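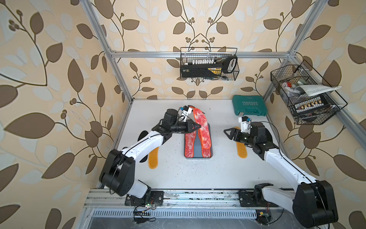 Joltley to Host Preseason Cup in July, Expects to Win It at Some Point

Home | Fixtures | Table | Tickets | Club Shop | Contact

2022-03-18
Posted by Joltley Media Office

JOLTLEY - Joltley Football Club will host a preseason soccer tournament this July, the first the club has staged since the last one, which ended in a disagreement over whose goalposts they were. The Mollodance Cup will be played over a single weekend at Noteck Park and will feature three teams: Joltley, Noteck Rovers and the touring side Lã, whose manager accepted the invitation before anyone here had finished writing it.

Each team will play the other two once. Whoever has the most points takes the cup. If points are level, goal difference decides. If goal difference is level, there will be a penalty shootout, and supporters who remember our spring playoff are advised to get something to eat at that stage.

Noteck Park holds around 1,000, a figure the club has until now had little cause to test. Our last home league match drew a paid crowd of 242, and we would like to thank every one of them for staying past halftime in that wind. Tickets for the tournament will go on sale at the clubhouse window and through the club website. One ticket covers the whole weekend. Children get in free with an adult, and adults who behave like children will be charged as adults.

"We finished last season in midtable, and I'm told that's a respectable place to be," said head coach Margit Fjeld. "The players need real matches before the league starts. Running up the hill behind the parking lot has taken us as far as it's going to. Lã press very high and they don't get tired. I've watched them on tape and I got tired."

Fjeld confirmed that the entire first-team squad will be used over the two matches, including both goalkeepers, who have been asked to settle between themselves who plays Noteck. Neither has volunteered. Noteck Rovers beat Joltley twice last season, the second time with a goal in the 71st minute that the club still considers offside and the rest of the league considers a goal.
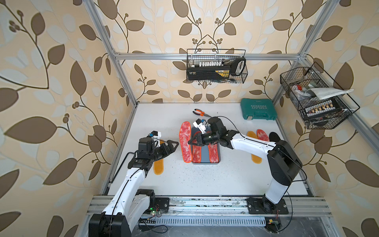
Insoles in red and white on the tray.

The cup itself is silver in color and will be on display in the clubhouse from June, next to the raffle prizes, and should not be mistaken for one of them. It comes with handles this time. Mollodance, the tournament's sponsor, has also agreed to supply match balls and a banner for the far touchline, where it will cover the part of the fence we have been meaning to talk about.

Gates open an hour before the first kickoff each day. The opening match is Noteck Rovers against Lã, with Joltley entering the competition that evening against whichever of them lost. The final match is on the second afternoon. Kickoff times will be published once the floodlights have been inspected. Away supporters are welcome in every part of the ground except the small covered stand, where seats have been held by the same people for so long that it would be unkind to ask.

The Joltley band will play before the evening match. It knows two songs and has been asked to alternate.

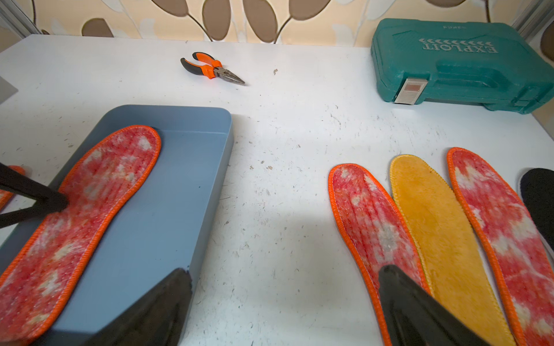 By Ngân Lý, Joltley Media Office

The tournament also marks the return of captain's night, held after the opening day's play. Players from all three squads will be in the clubhouse to sign shirts and answer questions, and supporters are reminded that "Why did you shoot from there?" was asked last year, at length, and has been answered.

Parking at Noteck Park is limited to the gravel side. The grass side belongs to our neighbor's sheep, who have won every previous argument on the subject. The number 3 bus stops at the end of the lane.

Season ticket holders may reserve their tournament tickets early by giving their name at the window. Press wishing to attend should contact the media office in writing. The press box seats two, or three if everyone is on good terms.

Shares: 3 | Comments: 0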